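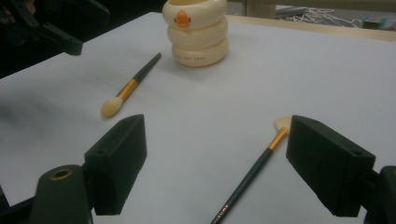 Two makeup brushes and the pot they can live in.

Why are there so many kinds of brushes?

Ever looked at a grown-up's makeup brushes and thought – why not just use one? Good question. Quick answer: faces have big parts and small parts. Cheeks are big. Eyelids are tiny.

A brush has 3 parts. The handle, for holding. The bristles, the soft bit. And the ferrule (say it FAIR-ul) – a metal tube that hugs the bristles so they dont fall out. Paint brushes have one too. Go check yours!

Fluffy round heads are for powder. They pick up a little and spread it thin. Flat heads put color in one spot.

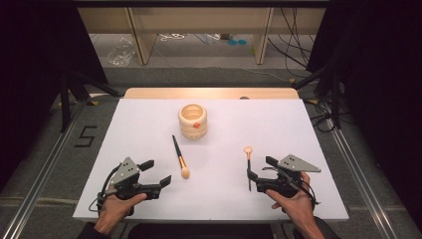 Brushes like to be put away with the bristles up. If they stand on their soft end, the hairs bend and stay bent, and then you get a messy brush forever. So handle goes down, fluffy part in the air, same as the thin brush standing up next to the cream cup. A cup with an open top is perfect for this. The rounded one lying on the board can go in the same way.

Washing? Warm water, a drop of mild soap, swish swish, rinse. Then lay them flat to dry, and wait untill they are all dry before they go back in the cup.

Try it: find 2 brushes at home, any kind. Which one is softer? Ask first if they arent yours!

Words by Renata Jasińska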